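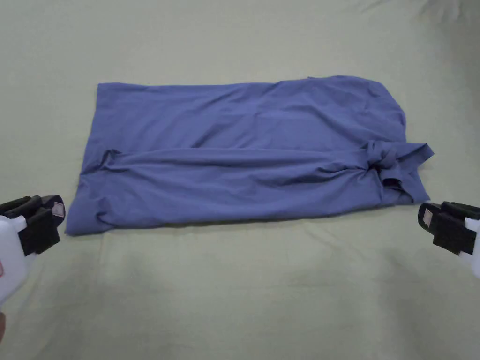 Photo: Zachary Lévesque

Chapter 7
Who Owns a Design?

In April of its third year in business, a small clothing company called Fulley received a letter from a lawyer. The letter came from Cattaneo, a larger company that had been selling casual wear for decades. It said that a Fulley jacket copied the placement of pockets and the curved back seam of a Cattaneo jacket, and it gave Fulley 30 days to stop selling it.

Fulley's owners were surprised. They had bought their fabric from a mill, paid a freelance designer for the pattern, and sewn their own label into every collar. By then they had sold 1,583 of the jackets. Did any of that matter?

The answer depends on what kind of right Cattaneo was claiming. In the United States, several areas of law can apply to a piece of clothing, and they protect different things.

A trademark protects a name, logo, or other sign that tells buyers where a product comes from. Trade dress is a related idea. It covers the overall look of a product or its packaging, if buyers connect that look with one source. A design patent protects the new, ornamental appearance of an article for a limited number of years. Copyright may protect a printed picture or pattern on fabric, but it generally doesn't protect the cut of a garment, which the law treats as a useful article.

Cattaneo had no design patent on its jacket. Its lawyers relied on trade dress, and for that they had to show that shoppers saw the seam and pockets as a sign of Cattaneo. They also had to show that the features were not simply useful. A pocket placed where a hand falls is hard to claim as a badge of origin.

We will return to the jacket dispute in Section 7.4. Section 7.1 begins with trademarks and a simpler case, in which a store called Edby objected to a competitor's name. Section 7.2 covers trade dress, and Section 7.3 covers design patents and copyright.

Key terms in this chapter
trademark
trade dress
secondary meaning
functionality
design patent
useful article
likelihood of confusion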